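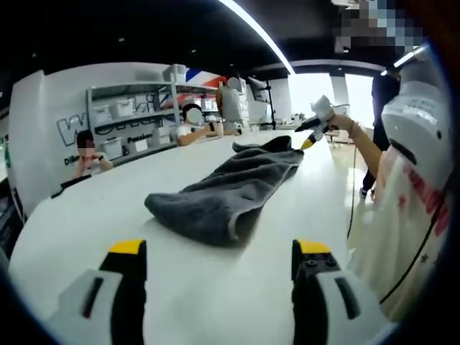
The Larberg after-school robotics club wants its students to teach a machine to fold laundry by spring, and it has asked parents for another year of fees to get there. The plan, presented on Saturday, November 4, 2023, is to record people handling cloth with hand-held grippers and use those recordings to train a robot arm. For now the work is slow and close to the table: a dark gray towel lies bunched on a long white tabletop, with yellow-tipped grippers at both ends of it and children seated along the side. Whether that adds up to a robotics education is a question some families have started asking.

Club director Fouzia Rind told parents that students have recorded 2512 attempts since April. She called it "real research, at a level most kids don't see until college." Asked how many of those attempts had been used to train anything, she said the first batch of 100 had gone to Andoreck, the company that supplies the club's software, and that results were expected "fairly soon." She did not give a date.

The club has 22 members, up from 19 last year. Fees rose over the summer, and the older build-and-code course, in which students put together small wheeled robots from Pimano kits, was cut from two sessions a week to one.

Tanveer Qureshi, whose daughter is in her second year, said she used to come home talking about motors. "Now she tells me how many times she picked up a towel," he said. "I'm sure somebody learns from that. I'd like to know if it's her or the robot."

Rind said the two courses go together and that students also label their recordings and discuss why a fold went wrong. Those lessons are not in the written schedule handed out at the meeting – she said an updated version was being prepared.

The club plans to enter the towel project in the Usmani Student Robotics Challenge in April. The entry rules call for a robot that completes its task without a person holding any part of it. Registration forms for the new term are available at the front desk.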